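Farnholm group opens up its planning software for kitchen robots

A small software group in Farnholm has put its motion planning package, Stisholm, out for anyone to download, and the people behind it are hoping that other labs will be generous with their bug reports. The release went up on Thursday, after a long winter of tidying, renaming and a fair amount of arguing over what the default settings ought to be.

Stisholm sits between the part of a robot's software that recognizes things and the part that moves the joints. Given a list of objects and a goal, it works out where the arm may travel, and it keeps checking that answer as new camera views come in - which matters a good deal when a tall appliance hides half the table from one side.

"We spent so much of January on plates," said Hadiza Effiong, who leads the project. "A plate is easy enough to find, and then you lay a bottle across it and the planner has to decide whether it is looking at one thing or two."
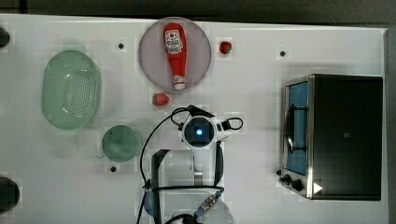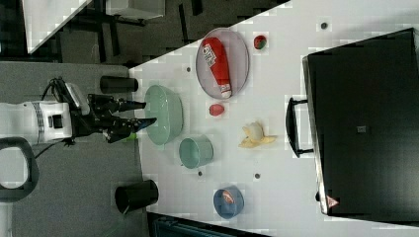
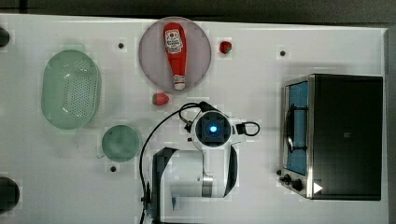
Tabletop work with a ketchup bottle on a plate, bowls and other kitchen things.

The package comes with 865 recorded tabletop layouts, so that people without an arm of their own can still try out a change and see how the planner copes. Adebayo Yusuf, who wrote most of the replay tool, said he would dearly love to see someone speed up the collision checks, which he described as correct but rather slow. There are 19 open issues on the project page already, most of them filed by the group itself, and Yusuf has marked two as good places for a newcomer to begin.

Hotitz, the company that pays for part of the work, will keep using the same code in its own projects. Zainab Iyamu of Hotitz said there are no plans for a separate paid version.

An online walkthrough for new users is being put together by Oriana Ibarra and will run for three evenings, with time left at the end of each for questions. Anyone who would like to join can sign up through the project page.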